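Workshop build: hand over the desk, gripper over the floor

### klahlou_m (Moataz Lahlou)

Bench update from the Pukwood workshop. The grey hand picks small packets out of a cardboard organizer and the laptop runs the planner. Control traffic goes over the wireless router for now. Open hand above the desk edge is my start pose, with the thumb angled in.

Trouble is the packets near the cardboard dividers. The fingers touch the divider first and the whole organizer slides. I've logged over 1000 attempts and the dividers are behind most of the misses. 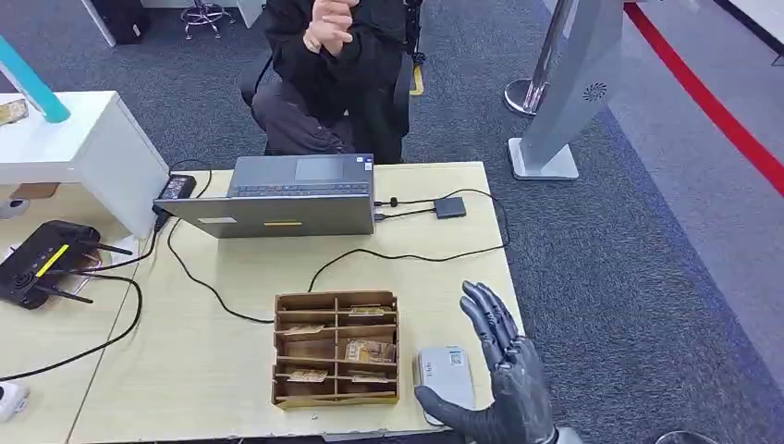

### Replies

**hako_bits:** Tape the organizer down before you touch any code. I lost most of November tuning grip force on something that was just sliding.

**Karim Ouazzani:** Disagree. Tape hides the problem. Come in from straight above and close the fingers less before contact. What's your update rate?

**klahlou_m:** 4 ms on the Cornen board, when the wireless behaves. It doesn't always.

**fahmy_fan:** Then run a cable. I wouldn't drive fingers over wireless in a shared shop, too many other people on it.

**Karim Ouazzani:** For a slow pick it's fine. The planner isn't closing the loop, the board is.

**fahmy_fan:** Until it drops out halfway through a grasp. We won't agree on this one.

**klahlou_m:** Taped it and ran a cable, so you both get half. Still have to sort out the arm with the black gripper. It works low, over the carpet, and the fingertips get very close to the other grey segment, the one with the orange sheet sticking out of its collar.

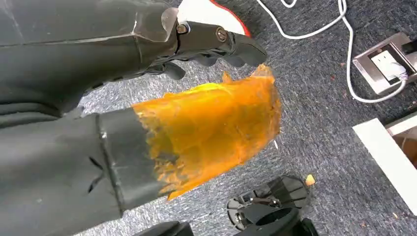

I want a keep-out zone around that segment in the planner, plus one for the floor outlet and the white cable. The question is whether to use simple boxes or a proper mesh.

**hako_bits:** Boxes. My mesh had 3000 faces and the planner crawled.

**Karim Ouazzani:** Boxes for the outlet, yes. A box around a round segment wastes a lot of room though. Use a cylinder, and pad it enough to cover the sheet. I wouldn't try to model the folds.

**klahlou_m:** Cylinder it is. Will post the config once it has run for an evening - probably after I redo the thumb offsets.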